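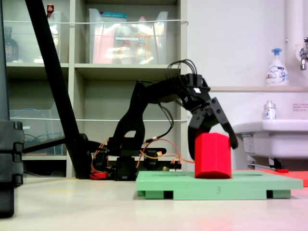

**Thread: Foam inserts for transit cases, knife vs. hot wire, what tolerance are you holding?**
Board: Packaging and Cases
Started May 4, 2021

---

**kerf_allowance**

I'm cutting inserts for a run of Trakport cases. Interior is 331 mm on the long side with slightly tapered walls. Material is 50 mm closed-cell polyethylene from Rornico, medium density. Contents are machined gauges with simple outlines, mostly round or rectangular.

Current method is a printed paper template, spray tack, and a long snap-off blade with the full thickness cut in one pass. Top face matches the template. Bottom face wanders by up to 2 mm on straight runs and more on curves. I want the pocket to grip the gauge along its full height. At the moment it grips at the top and is loose underneath, or the reverse.

Questions:

- Is a hot wire worth setting up for a run this size?
- How much undersize do you cut for a friction fit in PE?
- Does anyone glue a separate base layer, or do you leave a skin at the bottom?

---

**dunnage_dept**

Blade drift is normal at that thickness. The blade flexes and follows the path of least resistance. Two things help:

1. Use two layers of 25 and cut each separately. Drift is much smaller in thin sheet.
2. Use a new blade segment for every pocket. PE dulls an edge faster than people expect.

Undersize depends on density. For medium PE I go 1 mm under on the full width for light parts and a little more for heavy ones. Anything tighter and the user has to pull hard enough to tear the pocket wall.
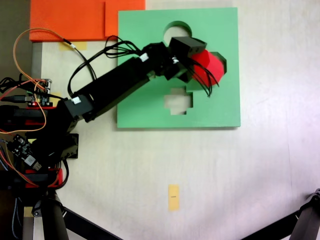

*Red faceted block, green board.*

On the base: always a separate layer. A skin left at the bottom is never uniform when cut by hand. Laminate with contact adhesive, both faces, and wait until it is dry to the touch before closing. I use Clemus. Other brands work the same way if the can says it is safe for polyethylene. Test on an offcut, as PE is difficult to bond and some adhesives peel off it in a sheet.

---

**wirebow**

I disagree about splitting the thickness. You add a glue line inside every pocket wall and you have to register the two layers. A registration error of 1 mm puts a step in the wall, and that is the same order as the drift you were trying to remove.

Hot wire solves it in one cut. A wire under tension is straight, so top and bottom faces match as long as the two guides match. Set up:

- template on both faces, pinned together through the foam
- wire temperature just high enough to move without pulling
- constant feed, no stops

Stopping is the main failure. The kerf opens wherever the wire dwells, and in PE it leaves a hard glossy ridge. That ridge will mark a polished surface.

---

**dunnage_dept**

The ridge is exactly why I stopped using wire on PE. Fine for polystyrene. Also, a closed pocket needs the wire threaded through a pilot hole and reconnected each time. For a case full of pockets the threading takes longer than the cutting. And you need extraction for the fumes.

Registration of two layers is trivial: push two dowels through both sheets in the waste area before marking.

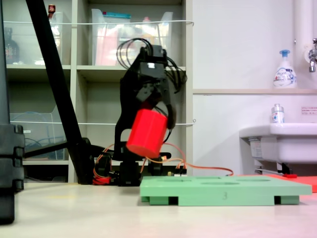

**tarewt** replied that both of you are skipping compression set, and that it matters more than cutting accuracy over the life of the case. Quoting from the post in the other thread, with permission:

> A heavy part stored in a tight pocket pushes the wall back permanently. Six months later the pocket is loose no matter how well it was cut. Pick the density from the static load per unit area first, then decide the undersize. If the part is only ever shipped and then removed, ignore this.

---

**kerf_allowance**

These cases are stored loaded, so set is relevant. I'll work out the load before ordering more sheet.

I cut one test pocket as two layers with dowels. Straight walls are clearly better than my single pass. Corners are still bad. I get a small overcut at each inside corner where the blade leans, and once the gauge has been in and out a few times the overcut starts to tear.

---

**wirebow**
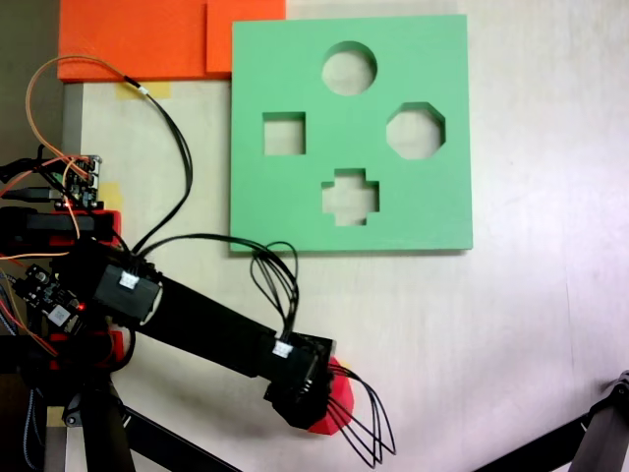

Corners are a matter of cut order and entry angle. Start each cut in the corner with the blade vertical, work outward to the middle of the side, then come in from the next corner and meet it. Never run the blade into a corner. Difficulty goes up with the sharpness of the turns. On the green board the circle has no corners to worry about and the octagon has only shallow ones, while the cross has corners pointing both ways, and those leave tabs of foam that fold under the blade. If a gauge outline resembles the cross, simplify it to a rectangle and let the part bear on its ends.

A punch is better still for any tight radius. Sharpened tube, drill press with the power off, hardwood underneath.

---

**dunnage_dept**

Agree on the punch. Punch the corners first, then join the holes with the blade. It removes the overcut completely and the small radius resists tearing. Domański sells tube punches in metric sizes, part 3689 is the set I have. The smallest one needs sharpening out of the box.

---

**kerf_allowance**

Ordered. I'll punch corners, cut two layers, and leave the wire alone for now. Will post pocket measurements in November after the cases have been sitting loaded for a while.

---

**tarewt**

Measure the pockets with the parts out for a full day. PE recovers slowly and you will overstate the set if you check right away.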